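Frequently Asked Questions
The Kelemen Scrap Swap

What is the Scrap Swap?
A Sunday market where people who can't throw anything away meet other people who can't either. Fabric ends, old wrappers, ribbon, buttons, foil. You bring a bag and go home with a different bag.

What counts as scrap?
Anything clean, dry and smaller than a pillowcase. If you'd be embarrassed to give it as a present, it probably qualifies.

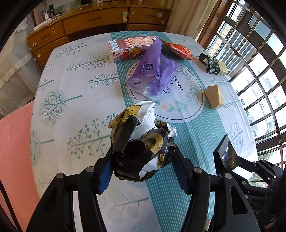
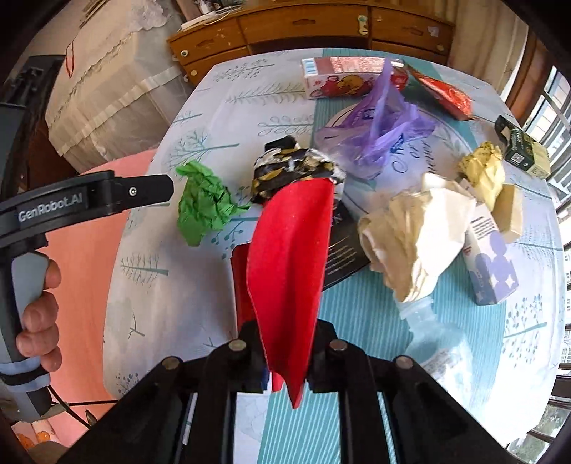
Top: black and gold packaging, torn. Bottom: red, felt-like, folded.

Do I have to pay?
Swapping is free. A table of your own costs 400 forints, or 700 if you want the one by the radiator, and in December you will want the one by the radiator.

How does the swapping work?
By weight. Gyula Hegyi weighs your bag at the door and gives you a slip. You may leave with the same weight or less. Arguing with the scale has been tried.

Can I bring yarn?
Yes, wound. A tangle goes in the tangle box, where Trinity Boateng's aunt has first refusal. She likes them. We've stopped asking.

What about glitter?
No. We share the hall with a judo club and they have long memories.

Is there parking?
There are 18 spaces behind the Orkau bakery and they fill up before we open. The bus stops at the door.

May I bring children?
Please do. Children under 10 get a paper bag to fill from the low shelves — one bag, filled once, however good the speech.

What happens to the leftovers?
Paper goes for recycling. Fabric goes to Ernő Dudás, who stuffs draft stoppers with it and sells them back to us.

I left something behind. Can I get it back?
Ask at the desk before four. After that it has been swapped, and you'll need to bring a bag next time like everyone else.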